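The Bar on the Green Cloth

By Simin Kordestani

For people who build their own shelves and workbenches, the slotted aluminum bar is an old friend. You cut it, you bolt it, and when you change your mind you take it apart again. I bought my first length nine years ago, and it has been part of three desks.

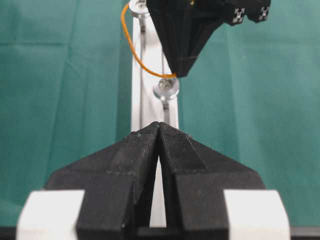 A slotted rail with two round fittings on its face.

The slot is the clever part. A bolt can sit anywhere along it, so you do not need to measure every hole. My neighbor at the Fleltora workshop, where I rent a bench, still measures everything twice, and his shelves are straighter than mine.
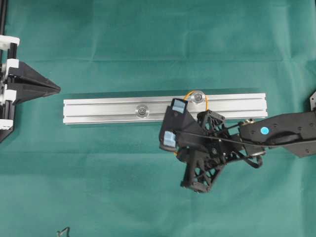 Washers and bolts on a silver bar, laid over green cloth.

I have learned to put a cloth under my work. Aluminum scratches easily, and a small washer that falls on fabric does not roll under the cabinet. Mine is an old curtain, folded so many years that the lines will not come out with the iron.

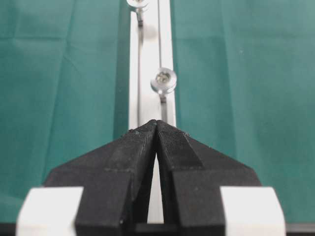 Green cloth on both sides, with a pale strip between.

Tighten the bolts by hand first. Then check the corner with a square, and only after this take the key. In July I forgot this order and lost a whole evening to a table with one short leg. It now holds my tomato plants, with a piece of cardboard under the corner.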